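Categories: Workplace automation | Laundry and linen services | Robotics and labor

Automation of garment folding

Automation of garment folding is the use of machines to sort, fold and stack clothing and household textiles in laundries, care homes and hotels. Flat items such as sheets and towels have been handled by machine for decades. Mixed clothing is still folded mostly by hand, and the work of the people who do it has begun to change as employers prepare for robotic folding.

Background

Sheets and towels come in a few known sizes and can be fed into a folding machine by one worker at each end. Shirts, trousers and knitwear arrive tangled and inside out. A machine has to find an edge or a collar before it can start, and soft cloth changes shape each time it is lifted. For this reason most laundries that automated their flatwork lines kept a separate hand-folding room for personal clothing.

Recording of hand work

One approach is to record people folding while they hold grippers of the same type a robot arm would carry. The worker picks up and moves the cloth with the gripper fingers, and cameras on the tool store the movement. The recordings are later used to train control software. Much of this work is done in ordinary homes, where beds and tables serve as folding surfaces and the clothing is of all kinds.

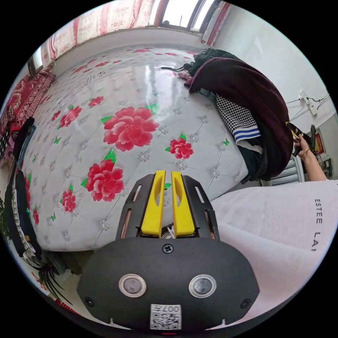 Hand-held grippers in use at a bed with clothing on it.
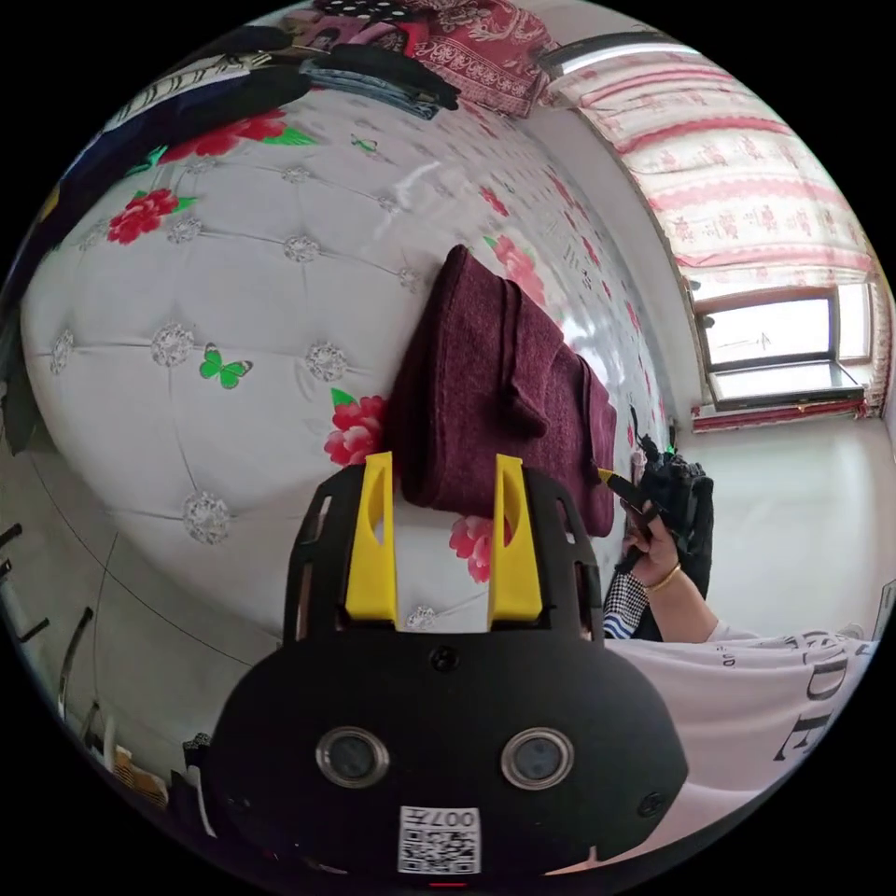 Kadir Uçar has objected to the way the method is usually described. He wrote that calling it "recording" hides how different it is from folding with bare hands, and that a fast folder becomes a slow one on the first day with the tool. In his view the hours should be paid at a skilled rate, and a worker's pay should never depend on how many garments are finished while the grippers are in use.

The Jinholm laundry

The Jinholm laundry, which serves care homes, is a frequently cited case. Its owner, Ebrahimi, introduced a folding cell called Sisto in June 2019. The cell was placed at the end of the existing line and was given T-shirts and pillowcases only. In its first full month it folded 666 items, fewer than a single employee would usually fold in a shift. Buttoned shirts and wool stayed with the hand-folding room.

Three jobs in the room were rewritten. Two employees moved to sorting and feeding, and a third was trained to clear jams and restart the cell. The trained post carried a higher wage. The sorting posts did not, and this remained a point of dispute between Ebrahimi and the staff.

Effects on workers

Reported effects vary with the size of the workplace. Employees describe less strain in the wrists and shoulders where machines take the repetitive items. They also report that the pieces left for them are the harder ones, so that the same hourly target becomes more difficult to meet. Some laundries lowered their targets after complaints.

Work at a folding table allows conversation, and workers who move to a feeding station often mention the loss of it. Noise is a related complaint. At Jinholm the cell was later enclosed on two sides.

Agreements

The Jastance agreement, a local contract covering laundry staff, was one of the first to mention gripper recording by name. It limits a session to two hours, requires written consent, and bars the use of recordings for discipline. It does not say who owns the recordings.

See also: Flatwork ironer; Industrial laundry; Job redesign

This page was last edited on May 13, 2021. Contact the editors | Back to top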